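Week 2 notes: collecting demonstrations without a robot

Read before section. Reading is the Prandetti paper plus the appendix of Liu (skip the proofs).

Recap from January. Teleop gives you clean joint data but it is slow and people hate it. Hand-held grippers: person holds the tool, does the task, camera on the tool records. Pose comes from tracking afterward. No arm needed until you test the policy. Main cost moves from hardware to calibration, more on that below.

Two views matter in this course. Wrist view = what the policy will get at test time. Head view = context, where the desk is, what the other hand is up to. We train on wrist only, then wrist plus head, and compare.

Wrist view first. Very wide lens, so straight lines bend near the sides, look at the blinds. Do not undistort before training, Prandetti tried both and so did we. Own fingertips stay in view at the bottom, which is what you want, the policy learns the opening between the pads from pixels.
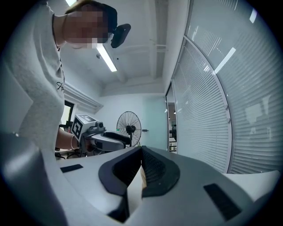 Nesma Zerouali

The cube on the other gripper has a marker pattern on more than one face. One flat tag is lost as soon as the wrist turns edge-on. With a cube you usually keep at least one face. Relative pose between the two hands is the quantity we care about for bimanual tasks, absolute pose in the room much less so.

Faces are blurred before anything goes on the course server. Do the same with your own recordings, the script is in the tools folder.

Our set, called Brirnton: 816 demos, two-handed tabletop tasks, ordinary office furniture. Train on all of it for homework 1, for homework 2 you get 70 only. Same test protocol, 40 rollouts per policy. Report succeses as a fraction, no percentages with decimals please.

What counts as a demo: starts with both jaws open, ends with both jaws open and hands pulled back. If the start is missing, throw it out. Do not trim the end to hide a fumble. Fumbles and recoveries stay in, they help. (See Pasoslow results, table 2. Removing recoveries hurt them on every task.)

Head view. Markers can be picked up from here as well, so you get a second estimate of each gripper and can check it against the first.

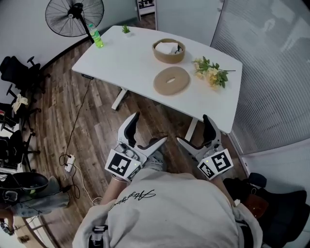

Nesma Zerouali

Start pose matters. Jaws open, pointing at the desk, markers turned up enough for the head camera. If you let the wrists roll inward the tags go and you are left with interpolation. Short gaps fine, long gaps get the demo dropped by the filter.

Clutter: leave it. Flowers, bottle, basket, cables on the floor, window blinds. A policy trained against a bare background falls apart the moment someone moves a plant. But keep the table itself in view at the start of every demo, the alignment step needs its edges.

Known problems
- time offset between head and wrist streams. Fix with the clap at the start, not by eye
- bright ceiling lights reflected in glass, tracker sometimes grabs them
- operator height. Policies from one person transfer poorly to a differnt mounting height, nobody has a nice fix yet

Homework 1 due 12th May. Hand in code, the rollout table and one page on your worst failure. Questions about the filter go to Bouchra Badawi, everything else to me.

Next time: action chunking, and why the latency numbers in Liu look so good.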